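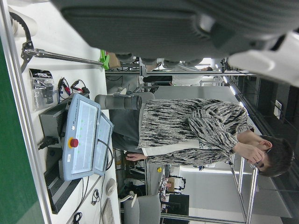

*Black-and-white patterned sweater, worn loose over a white shirt and dark gray trousers.*

## About Lovden

Lovden makes knitwear for adults. We started in May with one cardigan in two colors, sold from a rented stall, and we now sell sweaters, vests and scarves through our website and our shop on Cropper Street.

Our yarn is a wool and cotton blend. It is dyed in small lots, so two sweaters in the same color can differ slightly if they come from different lots. If you are buying a matching pair, put a note on the order and we will pick both from one lot.

### Our lines

**Gamix** is the everyday line. It has a relaxed fit, dropped shoulders and a crew neck. Most people take their usual size. Go down one if you don't like extra room in the sleeve.

**Kelteo** is the heavier winter line, with a ribbed collar and a longer body. A Kelteo sweater in medium weighs 609 grams.

Last year we shipped 1,256 orders and repaired 301 pieces. Repairs to pulled threads and loose cuffs are free for two years. After that we charge for the yarn and postage.

### Care

Wash cold, inside out, and dry flat. Do not hang a wet sweater.

### Orders and returns

Shipping is free on orders over $80. Unworn items can be returned within 30 days with the tags on. Sale items can be exchanged for another size but not refunded.

The shop opens at 10 a.m. and has the full size range to try on, apart from scarves in the older colors, which are online only.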